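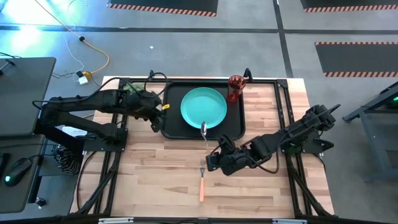 *Tray, plate, tumbler and spoon, with the fork left out on the wood.*

# The Tray Does Not Set the Table

November 13, 2024

I have been told for a month now that I should be eating off a tray. The case was put to me first in a newsletter from Juvside, the home store I once bought a colander from and will apparently hear from until I die. Then a friend forwarded a 3000-word article on the same idea, and I read all of it, standing at the counter, with a sandwich.

The argument goes like this. We have stopped setting the table. We eat over the sink and out of cartons, and we are worse for it. The cure is a large flat tray that holds one complete place setting: a plate, a glass, a fork and a spoon. You load it in the kitchen, carry it in, eat, and carry it back. The table stays clean, you've had a proper meal, and your life is in order.

I agree with the part about the sink. I don't agree with the rest, and I've tried it for longer than the people selling it would probably ask me to.

Take the carrying, to begin with. A tray is a fine thing for moving objects that don't tip over. A full tumbler is the opposite of that. It has a high center and a small foot, and on a smooth tray it slides as soon as you turn a corner. The article suggests filling the glass at the table, from a pitcher. So now there is a pitcher, which came in separately, and which has to go back separately. The article also suggests a liner for the tray. Juvside sells the liner. The tray is $39 and free shipping starts at $40, so you can see how a person ends up owning a liner.

Then there's the matter of where things go. A proper place setting is wide. The fork goes on one side of the plate and the spoon on the other, and the glass sits up past the right-hand side where your hand can find it. Put all of that on a tray and you need either a very big tray or a very small plate. What happens in practice is that the plate and the glass get the tray and the silverware goes wherever it can.
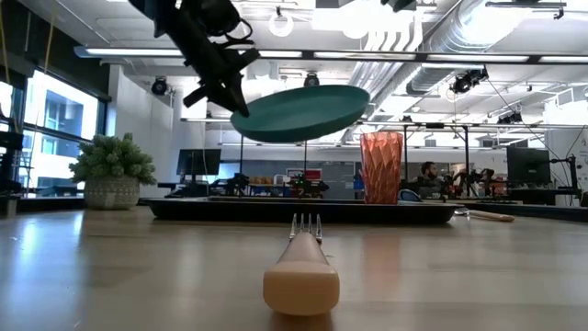 My real complaint is that the tray claims to be the whole setting and then pushes half the setting off. Look at any table that has been laid this way and you'll find the overflow. The tumbler has its spot on the tray, very smart, while one utensil lies out past the corner and the fork is down on the bare wood in front. The potted plant has the left side of the table to itself and looks more settled than either of them. I like a plant on a table. I notice, though, that the plant gets along fine without a tray under it, and so would the fork.

A defender of trays will say that the silverware was only meant to rest there for a minute. Maybe so. But a setting you have to finish arranging after it arrives is one you could have arranged on the table in the first place, with the same number of hand movements and no $39 in the middle of it.

I don't think any of this is really about eating. It's about the look of one neat rectangle with nice things in it. A colored plate on black is handsome, I'll give them that. Turquoise or teal against a dark background does something a white plate on a white cloth can't. A faceted tumbler does it too, and reddish glass or plastic next to a blue-green plate is the sort of pairing that makes you feel you have taste, when all you have done is put two cheerful things side by side. I've done it myself. I have a pair of Fena tumblers with a cut pattern that I bought entirely for the way they throw light, and I have never once had a better drink of water out of them.

The look, however, lasts until the first bite. After that there's sauce on the rim, the spoon is lying at an angle, the napkin has gone under something, and the raised edge of the tray is exactly where your wrist wants to be. That lip deserves more blame than it gets. It's there to stop things from sliding off, and it does. It also puts a small curb between you and your dinner. You can't rest your forearm naturally. If you lay the handle of a spoon across it, the spoon sits up like a ramp, and the first time you brush it with a sleeve it flips.

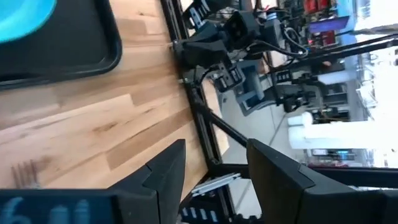
And the table you are supposedly protecting was made to be eaten on. I feel strongly about this. Ours is a plain wooden one from Oravec, second-hand, and it has scratches from before we owned it and a good many since. People will tell you that wood needs shielding from plates. Wood needs a wipe with a damp cloth and a little oil when you remember, and we don't always remember. In October I took the tray away for two weeks to see whether the table suffered. It got a faint ring near the window end. The ring is still there, and I've stopped seeing it.

I'll grant the tray 2 honest uses. It's good for somebody sick in bed, who has no table at hand and isn't going to complain about the curb. And it's good for clearing, when everything on it is dirty and you no longer care if the glass tips into the plate. Pudley makes a cheap one with handles that I use for precisely that, and it lives on its side next to the refrigerator. I have no feelings about it at all, and I mean that as praise.

What bothers me is the promise that came with the other one. The newsletter said a tray would "bring back the ritual." I don't see how. Whatever ritual there was in setting a table came from the going back and forth: you put down a plate and remembered the forks, somebody else moved the plant and got the water, and by the time it was all down you were more or less ready to sit. Loading everything in the kitchen and delivering it in one trip is efficient, I suppose. So is the carton.

My daughter, for the record, likes the tray. She is nine and says it makes lunch feel like a plane. I've told her she can have it for lunch. At supper the plates go on the wood, forks on the left, and the glasses go up by the spoons where people can reach them.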